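Los brazos ya tienen turno en Fultine

Surnau. «El primer día les pusimos la radio, como a cualquiera que entra nuevo», cuenta entre risas la encargada del taller de herrajes Fultine. Lleva media vida clasificando piezas pequeñas a mano y ahora enseña a hacerlo a dos brazos robóticos. ¡Y le encanta!

El cambio se nota en las muñecas, dice. «Antes pasábamos hasta 8 horas separando cierres. Ahora yo preparo la mesa, miro cómo se acercan las pinzas y corrijo.»

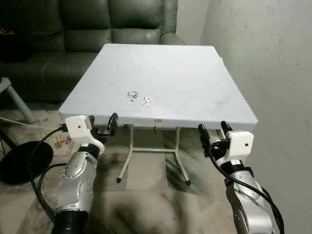

De las 6 personas del equipo, 2 han pasado a programar, algo que ninguna había hecho antes. «Mi compañera de Bralberg decía que no tocaba ni el mando de la tele, ¡y ahora me explica a mí las trayectorias!» Lo que sigue en manos humanas es la revisión final, pieza por pieza. En junio empiezan con las bisagras, y ella ya tiene las muestras apartadas.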